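Part-Time Front Desk Assistant — Tramov Dental Office

We are hiring a front desk assistant for afternoons, 2 to 6 p.m., starting in May. You will answer phones, book visits, scan insurance cards and call patients the day before their appointments. We have up to 2,000 patients on file, so careful typing matters. Spanish is a plus. Training is paid.

Send a resume and two references to Kerstin Meinecke, office manager, or drop them off at Suite 406.
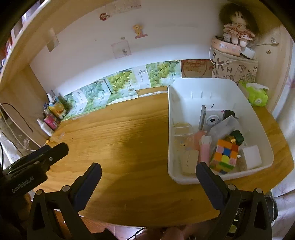

Interviews take 20 minutes and are held in the office — please list the afternoons you are free.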